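Reporting Accidents and Emergencies
Handout 8: What the police told you, and what you know

Read before the seminar. Bring your own draft of the Gonmont exercise, printed, with the sources marked in the margin.

1. The first version is usually wrong somewhere

I have kept my own early cuttings and I don't enjoy rereading them. The ages are wrong, the road is wrong, the car "lost control" by itself. Most of it came straight from a duty officer who hadn't been to the spot and was reading from somebody else's note. I wrote it down as fact because he wore a uniform and I had a deadline.

A police statement is a source. It is often a good one. It is also written by people with their own reasons for saying some things and leaving out others, and it tends to be written early. Treat it as you would treat a statement from a bus company after a bus crash.

2. The Gonmont warehouse fire

You all have the pack. To recap: a fire at a storage building on the edge of Gonmont in July, two people taken to hospital, a road shut overnight. The first report in the local paper said that 300 residents had been "evacuated". Merike Lill, who covered it for a rival site, walked the street the next morning and found that people had been told to keep their windows shut. A few had gone to relatives. Where did 300 come from? As far as she could find out, it was the number of people living on the street according to an old council leaflet.

Look at how the figure travelled. By the evening it was in three other reports, each giving "officials" as the source. None of those reporters had spoken to an official. They had read each other.

Questions to put to any number in a breaking story:
Who counted?
When did they count, and had it finished happening?
Is it a count, a guess or a capacity?
Would the person who gave it to you repeat it with their name attached?

3. Words that pretend to know

"Apparently", "it is understood" and "reportedly" do not make a claim safe. They tell the reader that you aren't sure and then give them the claim anyway. If you can't say who reported it, cut it.

"Fell asleep at the wheel" is a finding. So is "drunk". A bottle in a car is a bottle in a car. In the Birkwood crash the driver was called drunk in four headlines, and the test, when it came back, was clear. One paper ran a correction — 61 words, on an inside page, on 31st December. I leave you to guess how many people read it.

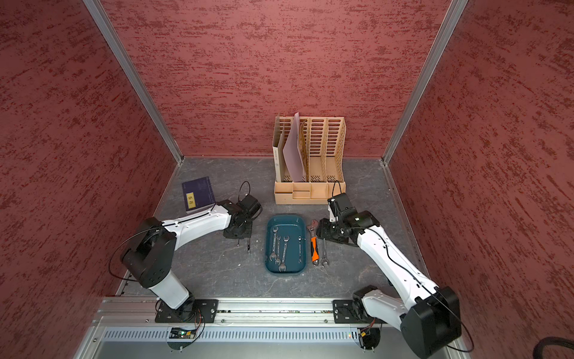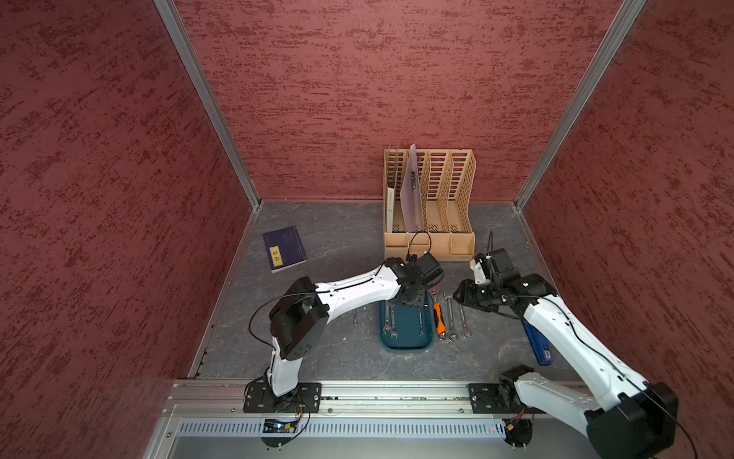

4. Witnesses

Students like witnesses because they give good quotes. I am less keen. Somebody who heard a bang and came out of their house is a witness to what happened after the bang. Ask where they were standing. Ask what they saw before they spoke to anyone else. Ask whether they have already watched a clip of it on their phone, as many will have done, and will now describe the clip to you in good faith.

Povilas Stankevičius asked last week whether this means we should never print a witness who contradicts the police. No. Print both, say where each of them was, and don't smooth over the gap. Readers can cope with a gap.

5. Names

Don't name an injured person because a neighbour did. Don't name a dead person until you know the family has been told, and "someone must have told them by now" isn't knowing. A withheld name is not a challenge. I've heard the argument that it will be online within the hour anyway. Perhaps it will. That doesn't oblige you to be the one who puts it there, and in the Tosturness case the name that was online within the hour belonged to the wrong brother.

6. Going back

Few newsrooms return to a small accident. The first report stays up with its early mistakes, and it is the one that searches find for years. Keep a list of every claim you couldn't confirm and ring again the next day, then a week later. Most calls will get you nothing.

For the seminar

Rewrite the opening of the Gonmont report using only what you can source from the pack. Expect it to be shorter and duller than the original.
Mārtiņš Laur and Sarmīte Siliņa will present the two versions of the Birkwood story. Ten minutes each, no slides.
Late drafts go to Mārtiņš Ķēniņš, who is marking this unit.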